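15 May 2019

Second day of the Lirkton preparatory round. The Closthorpe delegation confirmed at the morning session that its foreign minister will attend the signing but the president will not. No reason was given in the note. Calloway wants the protocol order redone on that basis – ministers first, then heads of mission.

Article 6 is still open. Our text on transit fees runs to 72 words; theirs is about twice that and brings back the arbitration clause dropped in April. I marked both versions and sent them to Owusu for legal review.
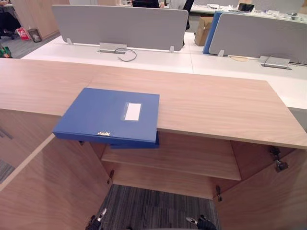

Owusu replied before lunch. His view is that the clause is acceptable if the notice period is stated in days and the seat of arbitration is left to a side letter. I have drafted the side letter on one page. The working copies go into a blue plastic file box with a clasp, the kind with a white label on the lid, and I will write the article number on it once the text is agreed.

Afternoon session postponed to tomorrow. Their interpreter had the old annex, which lists 274 border permits and omits the renewals. Corrected annex sent by cable, receipt confirmed. Still to do: seating plan, translation check on Article 6, reply to Calloway on the press line.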